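Changing over to the three-bin system

Our council moved us to three kerbside bins in May, and I've had enough time with it now to write down how it's going. I put this off because the first month was mostly me forgetting which week it was.

Some background. We live at the Harley end of the shire, in a street with a hill at one end and the creek at the other. Until May we had a red-lidded bin every week and a yellow one every fortnight, and the garden waste went in the back of the ute to the tip. Now the green bin goes out every week with food scraps and garden clippings in it, and the red and yellow ones take turns. According to the letter, 3,433 households changed over on the same Monday.

The contractor is Usard. Their trucks come earlier than the old ones did, so the bins have to go out the night before. The first week I heard the truck from bed at ten to six and went down the drive in my socks. I missed it. The yellow bin was already full and it sat there for another fortnight.

The reminders come through an app called Listo. It works well enough once you've put the right street in. There are two Beltrán entries in the menu, Beltrán Street and Beltrán Close, and if you choose the Close you get the wrong week for recycling. I had the Close for a month. You can change it under Settings, then Property, and you have to log out and back in before the calendar updates.

The main change for us has been how little goes in the red bin. Food was most of the weight of it. Now it's soft plastics, the cat's litter, broken things and whatever comes out of the vacuum cleaner. On a normal fortnight it's a bit over half full. 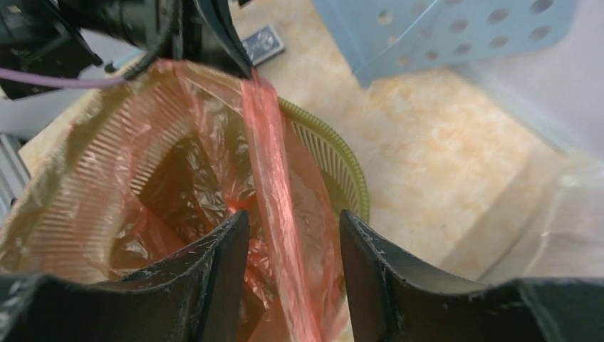 Can you still put the small red bin out every week if you pay for it? There is a weekly service, but it costs an extra $215 a year and you have to apply through the council office, where it's approved for households with nappies or medical waste and a few others.

We didn't apply. I did think about it over summer, when prawn heads are a real consideration, but those go in the green bin now and that's collected weekly anyway. Before that they went in the freezer until bin night, same as at my parents' place.

The kitchen caddy took some getting used to. It holds seven litres and we empty it every second day. The compostable liners go soft if you leave tea bags in them too long, so I drain the tea bags in the sink first. A box of 77 liners has lasted us since the changeover, with a few left in the drawer.

I've stopped going to the tip, which used to take up most of a Saturday morning every three weeks or so. The ute is cleaner. The lemon tree still needs a prune and I'm doing it a bin-load at a time, one side this week and the other side next.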